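Keep the clumsy ones

By Helmi Seppälä

2019-09-22

There is a habit in our line of work that I would like to see dropped. When people gather examples for a learning system, they throw away the ones that don't look good. An arm is steered through a job, the operator hesitates or comes in at a poor angle, and the recording is deleted before anyone has asked whether it might be useful. What goes into training is a set of tidy runs by the best operator on a good day.

I did this myself for years. At Matulberg we had a target of 500 examples per task, and we would reach it by redoing anything that looked awkward. I now think a good part of that effort was wasted, and some of it did harm.

The case that changed my mind was the block puzzle. We started it in January. The job is to bring coloured blocks to a yellow board with slots and fit them together on it. A person steers, the arm follows, and the cameras and joint readings are saved. Bayu Pillai did most of the early runs and he is very good at it. He approaches from the same side nearly every time, closes on the same part of the block, and goes down in one movement.

We trained on 118 of his runs. The system that came out moved just as he does, so long as everything was where he would have put it. Turn the board a little and it carried on down to where the slot used to be. It had no idea what to do with a block that caught on the edge, for the plain reason that it had never been given one that did.

Charito Samonte then joined us. She had not steered an arm before, and her first 97 runs were slow and full of corrections. She would lift a block back up, shift it across and try again. Concetta Mancuso, who was keeping the records, asked me whether to delete them. I said yes. She didn't do it, and I am glad of that. When we trained on both sets together, the system began to back off and try again when a block caught.

I am not claiming this proves anything general. It was one task and two people. But I have heard much the same from a group at Okico who sort parts, and I have yet to hear anyone say they regretted keeping too much.

The purple block is the one that causes most of the arguments. It is big, it hides the slots from the wrist camera, and there are several sensible places to hold it. 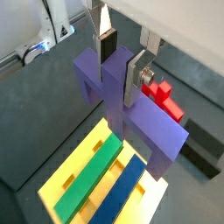
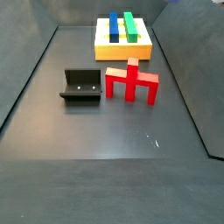
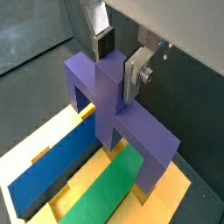
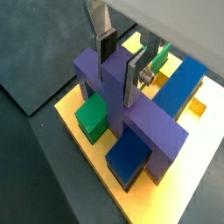
Refugio Ventura takes the other side, and his argument deserves a fair hearing. A bad example, he says, teaches bad behaviour. If the operator knocks a block off the board and the recording goes in unmarked, the system may learn that knocking blocks off is part of the job. He is right about that. Some recordings should be left out: the ones where the operator gave up, or where a camera had stopped, or where the wrong block was brought over.

My answer is that a failure and a correction are different things, and we should write down which is which. It takes very little time. We now use 3 marks: clean, corrected and failed. The operator picks one as soon as the run ends. Failed runs are kept but not trained on. Corrected runs go in with the rest.

The harder problem is how people are paid and praised. If an operator is judged on clean runs per hour, you will get clean runs and you will lose the rest, whatever the written rules say. Wundham, where I worked before, put a chart of clean runs on the wall, and within a few weeks the operators were setting out the blocks in the easiest positions. I don't blame them for it.

So I would take down the chart and stop asking for runs to be redone because they look untidy. I would also put at least one beginner on every new task for the first few days, and save everything they do. Charito has become too good to be our beginner, so we are looking for another one before the next board arrives.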